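20.07.22
Von Siu-ming Tseng

Vorgang: Linker Greifer schließt vor Erreichen der Greifpose, Simulationslauf Aufräumaufgabe
Projekt: Prirow, studentische Arbeitsgruppe Zweiarm-Manipulation
Status: in Bearbeitung
Gemeldet von: Szu-yu Kuo
Bearbeitet von: Siu-ming Tseng, Chia-jung Chung

Fehlerbild
Beim Abspielen der Aufgabe »Tisch abräumen« schließt der linke Greifer in einem Teil der Läufe zu früh. Die Finger sind zu, bevor der Flansch die Zielpose erreicht hat. Das Objekt wird dann angestoßen oder gar nicht berührt. Der rechte Arm ist nicht betroffen. Von 300 Läufen mit festem Startwert sind 45 mit diesem Fehlerbild abgebrochen. Mit zufälligem Startwert tritt es ebenfalls auf, dort ist noch nicht ausgezählt.

Umgebung
Simulator Astach, Szenensatz »Wohnung«, Steuerknoten aus dem Zweig von Ho-yin Yen. Physikschritt 1.000 Hz, Reglertakt unverändert. Keine Änderungen am Kollisionsmodell seit der letzten Abgabe.

Verlauf

Eintrag 1, Kuo
Fehler auf zwei Rechnern im Poolraum nachgestellt. Gleicher Startwert liefert gleiches Ergebnis, also kein Lastproblem. Logdateien liegen im Gruppenverzeichnis unter »greifer_links«.

Eintrag 2, Tseng
Fingerkraft und Öffnungsweite geprüft, beide Arme haben identische Parameter. Reibwerte testweise verdoppelt, kein Unterschied. Zurückgesetzt.

Eintrag 3, Chung
Lauf 2,866 aus der alten Serie (Zählung mit Komma, kommt vom Exportskript, bitte nicht als Dezimalzahl lesen) zeigt dasselbe Verhalten. Der Fehler ist demnach älter als der Umbau der Zustandsmaschine. Den Verdacht gegen Ho-yins Zweig nehme ich zurück.

Eintrag 4, Tseng
Schließbefehl wird ausgelöst, sobald der Abstand zwischen Greifermittelpunkt und nächstgelegener Objektoberfläche unter die Schwelle fällt. Abgefragt wird dabei die gesamte Objektliste, nicht nur das Zielobjekt. Liegt ein zweiter Gegenstand nahe am Anfahrweg, reicht dieser für die Auslösung. Beim rechten Arm wird die Liste vorher auf die Ziel-ID gefiltert. Links fehlt die Zeile.

Eintrag 5, Yen
Bestätigt. Die Filterung wurde beim Spiegeln der Klasse nicht übernommen. Korrektur ist klein, ich möchte aber vorher einen Testfall, der sicher fehlschlägt — sonst wissen wir hinterher wieder nicht, was geholfen hat.
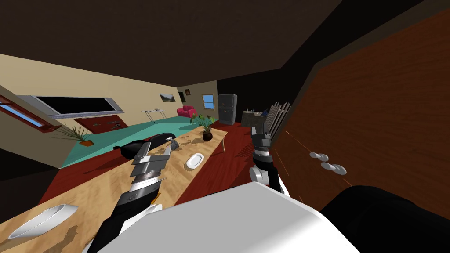 Eintrag 6, Tseng
Für den Testfall braucht die Abstandsprüfung zwei Objekte mit getrennten IDs in kurzer Entfernung zueinander. Die Anordnung auf dem langen Holztisch passt dafür: Der linke Greifer steht dicht neben dem schwarzen, gebogenen Objekt, und direkt an den Fingern liegt der kleine graue Gegenstand. Als Ziel wird das schwarze Objekt eingetragen, das graue bleibt als Störkörper in der Liste. Geschirr und Topfpflanze weiter hinten auf dem Tisch bleiben ebenfalls drin, damit die Liste nicht künstlich kurz wird. Startpose für den Test wird ein Stück zurückgesetzt, Anfahrt am Störkörper vorbei.

Eintrag 7, Chung
Testfall angelegt als »nachbar_links_01«. Ohne Korrektur schlägt er reproduzierbar fehl, Auslöser laut Log ist die ID des Störkörpers. Gegenprobe ohne Störkörper läuft durch.

Eintrag 8, Yen
Filterzeile im linken Greiferknoten ergänzt, Ziel-ID wird jetzt beim Eintritt in den Zustand »Anfahren« gesetzt. »nachbar_links_01« besteht. Die volle Serie mit festem Startwert ist eingereiht, Ergebnis steht aus.

Offen
— Serie mit 300 Läufen auswerten (Kuo)
— Gleiche Stelle im Ablageknoten prüfen, dort wurde ebenfalls gespiegelt (Chung)
— Exportskript: Tausendertrennzeichen entfernen (Tseng)
— Shih-chieh Hsieh fragt, ob die Korrektur in den Stand für die Vorführung im August einfließt. Antwort nach Auswertung der Serie.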